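Cut flower hydration, bench notes, June
Run 4, Inano stock against Odero stock
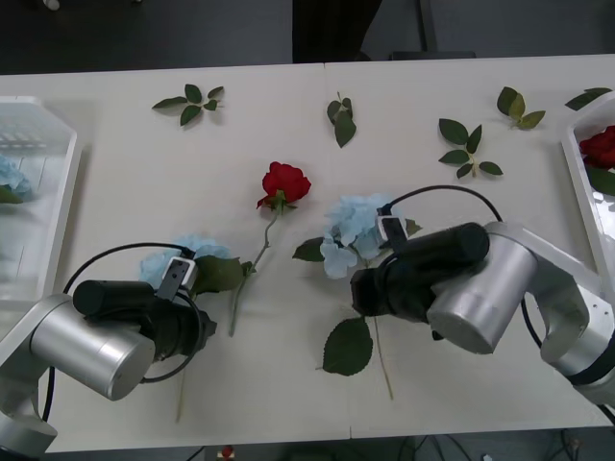 Hydrangea in left tray, red rose in right tray, loose sprigs on the table between.

Purpose: compare stem uptake in tap water and in tap water with the Aubert powder, and find out why the last batch of hydrangeas collapsed overnight while the roses held.

Stems recut at 7:30 a.m., slant cut, 4 cm removed. Lower leaves stripped. Tubes filled to the mark, stoppers taped. Tubes weighed before loading and again at 3:30 p.m. Two control tubes with no stem, same stopper and tape, to correct for evaporation.

Powder made up in one 1,000 mL batch. Dose per the packet. Solution was cloudy for the first few minutes and cleared after stirring. Did not filter.

Results, corrected for evaporation:
Hydrangea, tap: 34 g
Hydrangea, powder: 33 g
Rose figures are in the other book, Ka-ming Yang has it.

The one-gram gap is inside what the balance drifts over a day, so no difference claimed for hydrangea. That does not clear the powder for longer holding, where bacterial growth in the tube would matter more.

On the collapse: the stems in the last batch were left dry after cutting while tubes were being labeled. Suspect air in the vessels, or sap sealing the cut. Ka-ming thinks the cooler is the larger factor, as the Oller unit blows straight onto the top shelf and hydrangea loses water through the petals. Both are plausible. The runs so far cannot separate them, as every dry-held stem also went on the top shelf.

Next run:
- Label tubes the evening before.
- Split the dry-held stems between top and bottom shelves.
- Recut one set under water, one set in air.
- Level the balance and check it against the reference weight at start and finish.
- Keep Inano and Odero stems in separate buckets. The tags came off two of them this time and I had to drop those from the count.

Tape residue on the stoppers is adding weight. Wipe with alcohol before reuse, or switch to film. Film is on order.

Open: does the head size need to be normalized? Uptake per stem is probably the wrong unit for hydrangea. Leaf area would be better but is slow to measure. Try fresh weight of the whole stem first.

Bench notebook, postharvest room. Internal use. Back to top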